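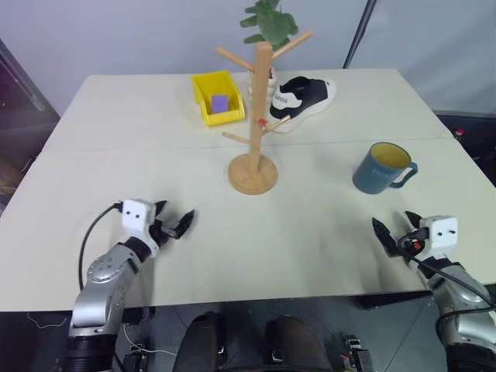 How I Hang Mugs on a Mug Tree (Without Tipping the Whole Thing Over)

I put off getting a mug tree for years. They looked fussy to me, and I had a perfectly good cabinet shelf. Then we moved, the new kitchen came with one skinny cabinet, and my friend Chie Kaneko handed me a wooden tree she wasn't using. I loaded it up in a hurry, one side first, and over it went. One chipped mug later (my favorite, of course) I slowed down and worked out a way of doing it that suits me.

Before you start

Clear yourself a landing spot. My tree tends to end up on the big table with whatever else got dropped there that day — shoes, a plant, a bin of odds and ends — and I'm always tempted to just work around it all. Don't! Give the base a flat patch of its own and keep a hand's width free on every side. Mugs stick out farther than you'd think once they're hanging.

Wipe the base and the tabletop with a dry cloth. A crumb under a round base is enough to make it rock.

Check the pegs too. Give each one a gentle twist. If one turns in its hole, pull it out, add a dab of wood glue, push it back at the same angle and wait 12 hours before you hang anything on it.

Loading it up

1. Turn the tree so one of the low pegs faces you. Low pegs get filled first, always.

2. Pick your heaviest mug. Hold the post with your free hand, slip the handle over the tip of the peg and let it slide down toward the post. Don't let go of the mug until it stops moving.

3. Put the next heaviest on the low peg across from it. If the peg is a short one, use a mug with a roomy handle, or it'll sit right out on the tip.

4. Now do the upper pegs. Lighter mugs here, and again one on each side. Longer pegs can take a chunky handle, so I save those for my wide soup mug.

5. Let go of the post and nudge the base. A tiny wobble from the mugs is fine. If the base lifts, swap two of them and try again.

Taking one off is the same thing backward: hand on the post, lift along the angle of the peg, top ones first. I once watched Đạt Đinh yank a bottom mug straight up and clink it into the one above. No damage, but I still wince.

Looking after the wood

Hang mugs dry. Water runs down into the peg holes and that's how they get loose in the first place. Every couple of months I rub in a little food-safe mineral oil, leave it for 40 minutes and buff it off with an old T-shirt. I last did mine in September and the grain came up really nicely.

If yours still tips after all this, stick a few felt dots under the base, or just hang fewer mugs. I keep the soup mug on the shelf some weeks.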